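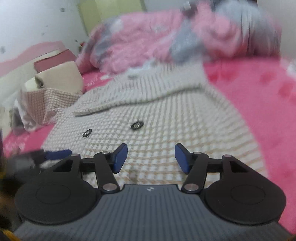 Household Textiles, Unit 4: Washing and Care of Bed Linen
Course handout, Tistwood Evening School
Teacher: Anwara Wanigasekara

In the last unit we spoke about fibers. Now we look at what happens with the dye when the cloth is washed many times.

Cotton takes dye well, but a strong color can still lose some of it in the first washes. For this reason a new colored sheet should be washed alone, or with clothes of the same color. Use 30 degrees for the first wash. White cotton can go higher, if the label permits it.

Please learn these words before the lesson:

Colorfast: the dye stays in the cloth when it is washed.
Bleeding: the dye goes out into the water and can stain other cloth.
Fading: the color becomes weaker, from light or from washing.

A simple test for bleeding. Wet a hidden corner of the cloth, press a white cotton rag on it and wait 16 minutes. Look at the rag in daylight. If there is color on it, wash the cloth separately and test again after.

Many students ask me about vinegar. My opinion is that it does not fix the dye in a sheet bought from a shop, and I do not teach it as a method. Hugo Benítez has another opinion and you may discuss it with him in the Thursday group.

Homework: read the care label of one sheet at home and copy all the symbols in your notebook. Write next to each symbol what it means. Bring also a small piece of colored cotton for the test.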